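Ticket: Filmography import drops directing credits for people listed as both cast and crew
Component: Biography pages / credit merge
Status: Resolved, pending recheck
Site: Talavera film reference

Reported behavior
Biography pages for actors who later moved into directing show acting credits only. The "Director" tab is present but opens empty. First seen after the September import from the Ikow credit feed. Pages for people with crew credits only are fine.

Steps to reproduce
1. Open any biography with both "Actor" and "Director" in the header.
2. Select the Director tab.
3. Tab loads with no rows. No error in the browser console.

Log
9:10 — Confirmed on 7 biographies picked by hand. The raw feed contains the directing credits, so the loss happens on our side.

9:45 — Merge step keys on person ID plus title ID. When someone acts in and directs the same film, both rows get the same key and the second overwrites the first. That explains missing rows but not a fully empty tab.

10:30 — Second fault found. The role filter compares against "Director" with a capital D. The new feed sends "director". Crew-only pages skip this filter, which is why they looked normal.

11:20 — Added role to the merge key. Made the filter ignore case. Reran on a batch of 50 biographies: 26 had been affected, all now show directing credits.

1:15 — Full rerun started, batch size 2,000. Television episodes directed by a cast member are grouped under the series title, same as before the import.

3:40 — Full rerun finished, no rejected rows. Page cache cleared. Search index not rebuilt yet — search results may still show "Actor" as the only profession until the nightly job.

Not covered here
Uncredited cameos are still listed under Actor with no note. The old feed had a flag for this; the new one does not. Needs its own ticket.

Assigned to Jonalyn Manalastas for recheck. Please test at least one page with a shared acting and directing credit.

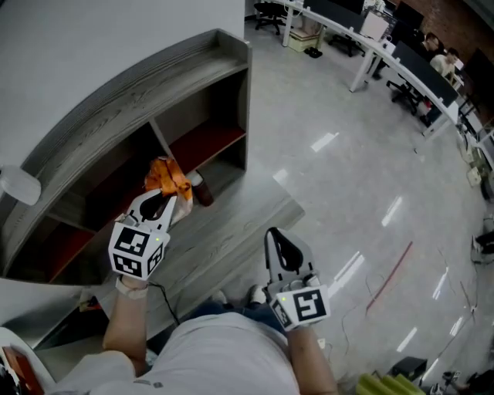 Jonalyn Manalastas: Rechecked after the cache clear. Shared credits now appear under both tabs. One leftover: the "Known for" line still pulls acting titles only, even where the director rows rank higher. Leaving this open until the index job has run.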